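Stuff sacks, seam leakage and what I changed in my kit

I have been sorting out my wet-weather packing since October, mostly by weighing things and pouring water on them. The notes below cover drawstring stuff sacks, which is the part of the kit I had thought about least.

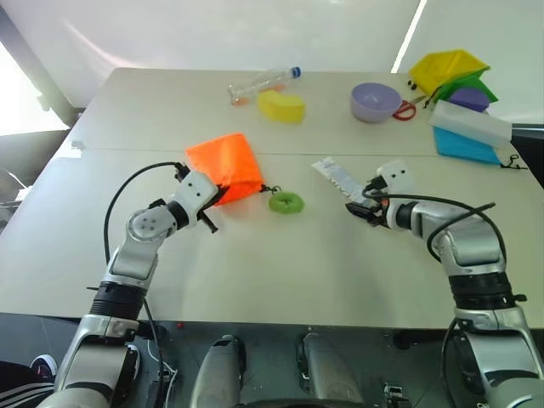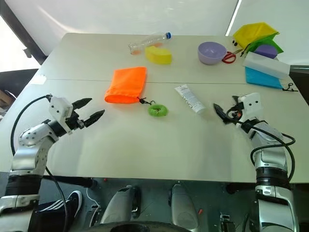

Orange drawstring bag on a white tabletop, in all three. 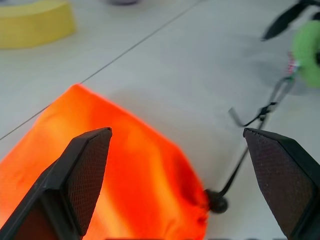 The starting point was a two-night walk from Clamilstead over to Firkumside with Rommel Sarmiento. It rained on the second afternoon and did not stop until after dark. My pack liner was a trash bag with a hole in it, so the stuff sacks inside were the only real barrier. My sleeping bag came out damp at the foot end. Rommel's did not, and he uses the same fabric weight I do.

The difference was the closure. A drawstring does not seal. It gathers the fabric into pleats, and the pleats leave a channel in the center that water will find if the opening faces up. Rommel packs his sacks opening down and folds the neck over once before loading the next item on top. I had been packing mine opening up so I could reach the cord.

I tested this at home with three sacks of different sizes, each holding a dry cotton towel that weighed 186 grams. Each sack went under a slow shower head for ten minutes. Opening up, the worst towel came out at 417 grams. Opening down with the neck folded, the same sack gave 200 grams. The remaining gain I put down to the side seam, which is a single line of stitching with no tape.

Seam sealing is the obvious next step. I used a silicone sealant thinned with mineral spirits and brushed it on the inside of the seam in two coats. Turn the sack inside out, flatten the seam allowance, and weigh down both ends. Let the first coat cure overnight. The coating on the fabric matters here, as silicone sealant does not stick to polyurethane-coated nylon and will peel off in strips after a few uses. If you do not know which coating you have, put a dab in a corner and try to lift it the next day with a fingernail.

Berenice Cuevas asked why I did not switch to roll-top bags and be done with it. I own two. They are better at keeping water out and worse at everything else I care about. They trap air, they pack into stiff cylinders, and the buckle always ends up against my spine. I now use one roll-top for the sleeping bag and drawstrings for clothing and food.

Cord is a smaller matter. The stock cord on most of mine was too slick for the toggle and crept open under load. I replaced it with 2 mm braided cord and left 168 mm of tail past the toggle when closed, enough to take a half hitch with gloves on. Melt the ends before threading. A bodkin is faster than a safety pin, which tends to open inside the channel.

Still to do: repeat the shower test after a season of use, and replace the pack liner, which is still a trash bag.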